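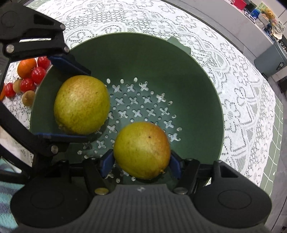 Ketthorpe Kitchen Supplies — Customer Help
Ticket 1142
Subject: Large green colander, stains left on tablecloth
Status: Closed

Opened by Tanko Aliyu, 8 July 2024

Good morning. I bought from your Wurville shop the large round colander in dark green plastic, the one with the short handle tab and the X-shaped holes in the floor. I use it mostly for fruit. I wash the fruit, I shake the colander over the sink, and then I put it on the dining table so that everybody can take.

My trouble is with the tablecloth. It is white lace and it belonged to my mother-in-law. After two weeks I found small marks on it, a little bit brown, and they repeat the shape of the holes. I have washed the cloth at 42 degrees and the marks became lighter but they did not go away.

I would like to know if the green colour is coming out of the plastic. If yes, I will bring the colander back. I still have the receipt.

Reply from Giannakopoulos, Help Desk

Hello Tanko, thanks for writing, and sorry to hear about the cloth. We haven't had a report of colour coming out of this colander, but it's easy to check. Please wipe the inside and the underside with a white paper towel and warm water with a bit of dish soap. Then stand the colander overnight on a second damp paper towel, with no fruit in it. Let us know what colour you see, if any.

Also, which fruit do you keep in it, and how long does it stay there?

Tanko Aliyu

I did both tests. The first towel had a faint yellow-brown smear from the inside and nothing from the underside. The second towel was clean in the morning, no green and no brown.

Regarding the fruit: it was mangoes and pears, and one time plums. They stay until somebody eats them, so maybe four or five days. I must admit that I do not wait for them to dry before I put them on the table.

Reply from Giannakopoulos, Help Desk

That helps a lot. A clean second towel makes dye very unlikely. The brown smear sounds like fruit juice, or sap from the stem end, which mangoes can have plenty of. If there's still rinse water on the fruit, it runs down through the holes and carries the sap to the cloth.

Could you try the following for a week?
Dry the fruit with a tea towel before it goes back in.
Put a dinner plate under the colander whenever it's on the table.
Wash the colander itself every second day, with a soft brush for the corners of the X holes.

For the cloth, soak it in cool water with an oxygen bleach meant for delicates. Test one corner first — old lace can be weak. We sell Omanix soaker in the laundry aisle, but any similar one is fine.

Tanko Aliyu

I write after 11 days. There are no new marks. The plate under the colander had a small brown ring on the third day, so I believe you are right about the sap. I soaked the cloth two times and only one mark is left, near the hem, where I can live with it.

I will keep the colander. Please close the ticket, and thank you for your patience.

Closed by Help Desk. Cause: fruit sap and rinse water. No return.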